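Section 6. Recording Garment Episodes on the Hirar Two-Arm Booth

Revision 2020-01-27. Maintained by Reda Benkirane.

This section covers recording for the garment sorting task. It assumes that both arms have been homed and that the leader handles are paired. If either of those is not done, go back to Section 4. Camera calibration is in Section 5 and does not need to be repeated between batches unless a camera has been moved.

An episode is one continuous recording, from the operator pressing Start to the operator pressing Save or Discard. A batch is 20 saved episodes. Discarded episodes do not count toward a batch, but they stay on the disk until the nightly cleanup.

6.1 Before the first episode

1. Turn on the booth lights and wait for the exposure reading in Clistex to hold steady.
2. Open Clistex and load the task file named garment_sort. Do not load garment_fold, which uses the same cameras but different labels.
3. Check free space on the recording disk. The software will not start a batch with less than 80 GB free.
4. Enter your operator name. It is saved with every episode and cannot be changed later from the booth computer.
5. Move each leader handle through its full range. The follower arms should keep up without jerking.

CAUTION: Keep hands and sleeves out of the booth while the arms are enabled. To reach inside, press Pause and wait for the status bar to turn gray.

6.2 Setting out the cloth

1. Drop the garments onto the mat from above. Do not smooth them out.
2. Change the starting layout every episode. Pieces may be apart, touching or in one pile.
3. Leave small objects on the mat between episodes unless the task file says to clear them. The model has to learn to work next to things it is not meant to pick up.
4. Confirm that the cloth to be moved shows in at least one wrist view before you press Start.

Note: A piece that is fully covered at the start is allowed, but mark the episode "hidden" so it can be pulled out for separate training.

6.3 Checking the views

Open the Views tab and look through the fixed view and the wrist views. Compare them with the ones printed here.

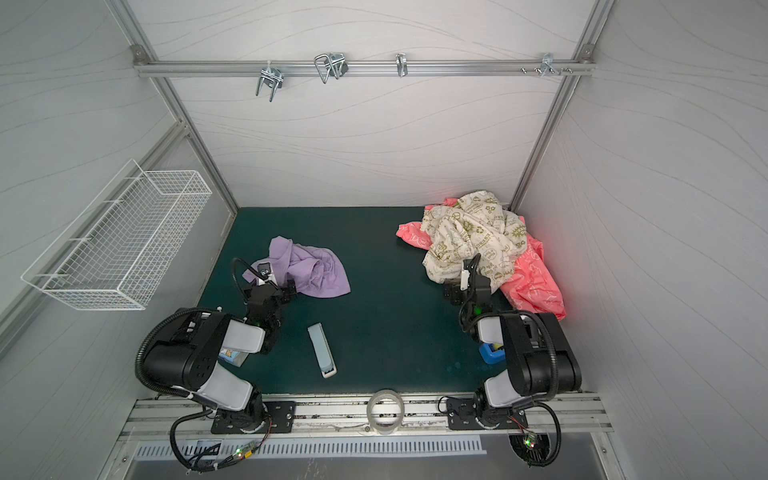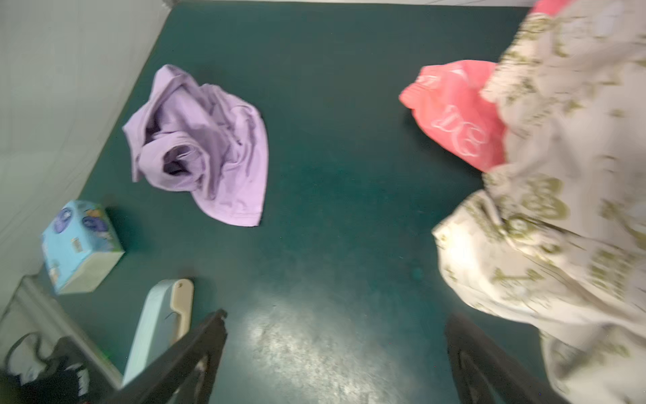
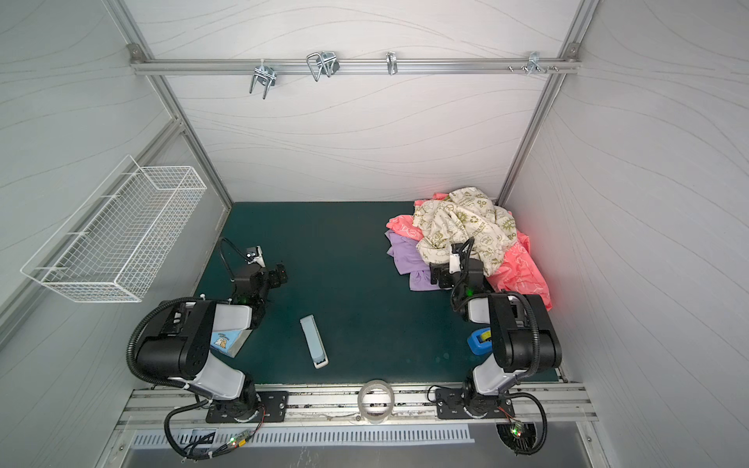
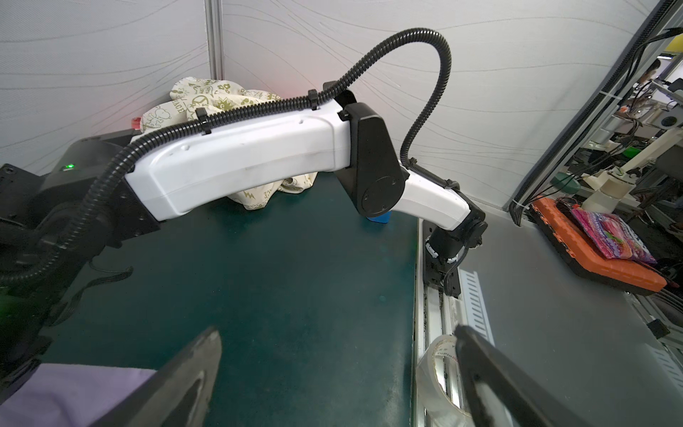

Fixed view, wrist view, fixed view, wrist view. The first has the lavender cloth apart from the patterned pieces, and the third has it partly under the cream one.

6.4 What to look for

1. In the fixed view, both grippers and the back corners of the mat must be visible.
2. In a wrist view, both fingers must show at the bottom. If only one shows, the camera mount has turned. Loosen it, straighten it and repeat Section 5 for that camera.
3. Glare on the mat is acceptable if the edge of the cloth can still be made out.
4. It is normal for a wrist camera to pick up the other arm, or the room past the booth, when the wrist is turned outward. Do not discard an episode for this.

6.5 Recording an episode

1. Bring both arms to the ready pose and press Start. A tone sounds.
2. Move one gripper to the nearest edge or fold of the target cloth. Approach at a steady speed.
3. Close the gripper, lift, and check that only the target cloth has come up. If a second piece comes with it, lower both and try again in the same episode. Recoveries are useful — keep them.
4. Carry the cloth to its target area, lower it and open the gripper.
5. Return both arms to the ready pose. Press Save.

Note: Do not stop in the middle of a motion to think. Long pauses are learned along with everything else. If you lose your place, press Discard and start over.

CAUTION: Do not push a gripper down hard into a pile. If the force bar goes red, back off slowly.

6.6 Labels

After Save, Clistex asks for three entries.

Result: success, partial or fail. Use partial if the cloth reached the target area but another piece was moved with it.
Arm: left, right or both.
Comment: optional, one line. Write what went wrong, such as "slipped twice" or "hit the post."

Failed episodes should be saved if the attempt was a fair one. Discard only for operator error, a dropped camera feed or an arm fault.

6.7 Closing a batch

1. Press End Batch. The upload to Sebastian starts by itself.
2. Wait for the check mark next to each episode. A yellow triangle means that frames are missing, and that episode must be recorded again.
3. Park the arms and press Disable.
4. Write the batch number on the Faminside sheet by the door.

The first training run needs 700 saved episodes. Operators should change over after every 12 episodes, even in the middle of a batch. The new operator enters their own name as in 6.1, step 4, before pressing Start.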